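Warm Floors, Old House

The first thing Shuk-fan Kan does when you step into her house in December is tell you to take off your shoes. Do it! The floor in the entry is warm, the kitchen is warmer, and by the time you reach the back bedroom you'll be wondering how you put up with forced air for so long.

Kan bought the place in Koltau with a tired oil furnace in the basement and radiators that clanked all night. She wanted the heat under her feet, the way it was in her aunt's apartment when she was a girl, and she found an installer, Wai-kit Hsiao of Yuen Heating, who loves this stuff as much as she does. Ask him a simple question about pipe spacing and clear your afternoon.

A hydronic floor is a loop of flexible tubing with warm water moving through it. A boiler or heat pump warms the water, a pump pushes it around, and a manifold (a row of valves, usually in a closet) decides which rooms get how much. In Kan's house the tubing was stapled up between the joists from below, so the old floorboards stayed where they were. Hsiao ran 800 feet of it downstairs and 600 upstairs, all in one long, dusty stretch of work.

"People want to run it too hot," he told me, crouched next to the manifold with a flashlight in his teeth half the time. "Old pine boards don't like that. Go low and leave it on."

Going low takes some getting used to. These floors are slow, and if you turn the thermostat down at bedtime, you may be eating breakfast in a sweater. Kan fiddled with hers for most of the first winter before she settled on 60 overnight in the bedrooms and left everything else alone. She now talks about the system the way other people talk about a sourdough starter.

The bathroom got its own loop, and it's my favorite room in the house. It's tiny, it has a tile floor, and at six in the morning that tile is pure joy.

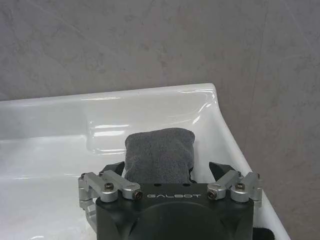
White sink, gray wall.

If you're thinking about one of these systems, get a room-by-room heat loss calculation before anybody talks equipment. Hsiao won't quote without one. Drafty rooms may need insulation first, or a small panel radiator to help out on the coldest nights, and it's much better to learn that on paper. Ask where the manifold will go, too. Kan gave up half a linen closet for hers and has labeled every valve by hand, including one that just says "cat."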